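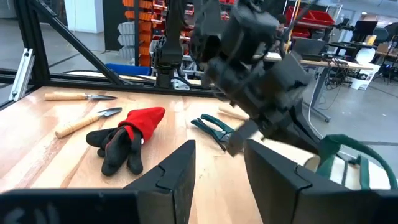
Tiltudine: a word list for talking about gardens

Tiltudine is a plain-text glossary of garden words as people really say them — regional names, family names, the lot! Wanda Thibodeaux started it in October with the words her aunts used for weeds, and it has been growing happily ever since.

What you get

1524 entries in one tab-separated file, UTF-8. Each row has a headword, a meaning, a region and a source code. 216 of the rows also carry a sound spelling.

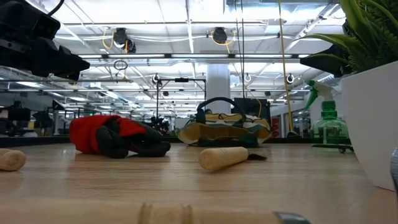
Glove and greenery on the tabletop.

Regions

There are 23 region codes, listed in regions.txt. Brannigan and Grurell were merged in version 2 (their lists overlapped so much!), so please update any old scripts. 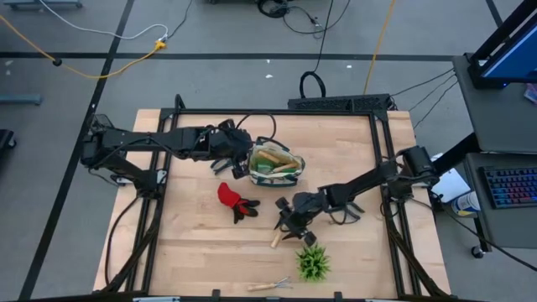

Source codes tell you who gave us a word. Codes starting with P come from the Plarnwood letters, typed up by Rosalind Achterberg, and they are a joy to read. Tool words are still our thinnest section. Take an open fabric tool bag like the one on the table: we have a single entry for it, "trug sack," and I would love more.
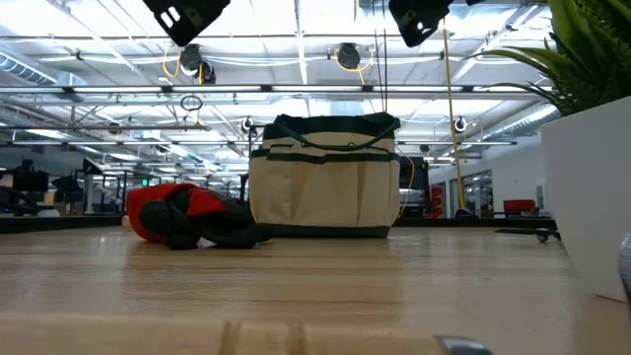 Canvas tote, cream with dark green trim.

Known gaps

Fungus names are patchy. Plurals are missing for most of the P rows. Spellings follow the speaker, so search loosely — "dandy" and "dandie" are both in there.

Last updated 2022-04-01. Free to reuse with credit.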